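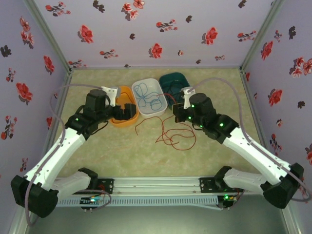

Two-arm cable sorting cell with orange, white and dark teal containers at the back of the mat.

STUDENT CABLE SORTING PROJECT OPENS ENTRIES FOR THE GONDAL CHALLENGE

December 7, 2022

The Gondal Robotics Club has opened entries for the Plerker round of its student manipulation challenge. Teams will program a pair of tabletop robot arms to pick up lengths of wire and place them in containers by color. The round is open to students in their second year or later, in teams of up to four.

The task was written by club members Yareli Tovar and Atif Mughal as their design project. It covers three operations: separating one wire from a tangle, holding it without crushing the insulation, and releasing it inside the correct container. A wire left hanging over a rim scores half.

"Rigid parts have a known shape, and most of our course work stops there," said Tovar. "A wire has a different shape every time it is put down. Teams need to plan the grasp from what the cameras report at that moment."

Both arms are fixed to one aluminum rail and share the same work area. Teams may use either arm alone or both together. Collisions between the arms end the run. 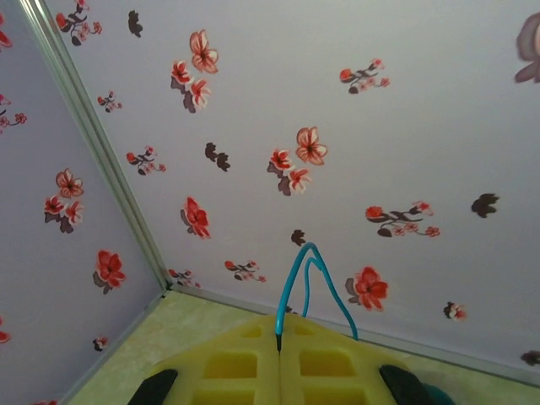 Page last changed: December 7, 2022, 300 words added to task rules

Thin cable is handled as its own class under the rules. The light blue cable used in practice can double back on itself when held near one point, and a planner that treats it as a single straight segment will place the free end in the wrong position. Teams are asked to submit a short note on how their software finds the ends of a folded cable.

Each run is limited to 300 seconds. A team may make seven runs, and the best 200 seconds of continuous operation from any one run is used for the smoothness score. Motion logs are to be submitted in the supplied format with the team number in the header. Logs recorded with modified joint limits will be rejected.

Control software is built on Brudimex, the club's own motion library. The current build is 2071. Entries written against earlier builds will load, but the gripper force call has changed and must be updated by the team.

The hardest set in the round uses red wire only. Color gives no help in telling one strand from the next, and the set mixes thin wires with a thicker cable. Shadows and glare on the mat are left uncorrected in the practice recordings. Jawad Marwat, who wrote the scoring code, said early entries should be tested on this set first.

"A crossing is where most planners lose the strand," said Marwat. "We score the pick, and we score separately whether the rest of the pile was disturbed."

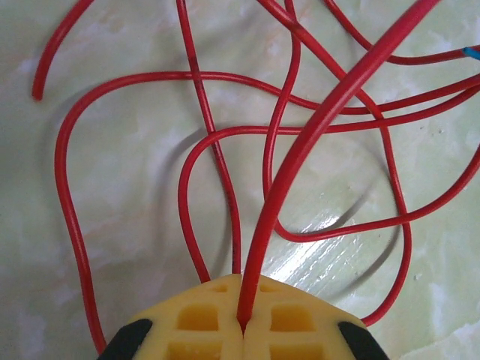 How to enter

Entries are made by the team lead through the Gondal project page. The form asks for team members, course year and a one-page outline of the intended method. Practice recordings are released after the outline has been accepted.

Access to the arms is booked in blocks through Ghazala Jadoon, lab coordinator. Teams that completed the safety session in October do not need to repeat it. Replacement gripper fingers are supplied by Cernent, and teams may not fit their own.

Contact: Atif Baloch, press and outreach, Gondal Robotics Club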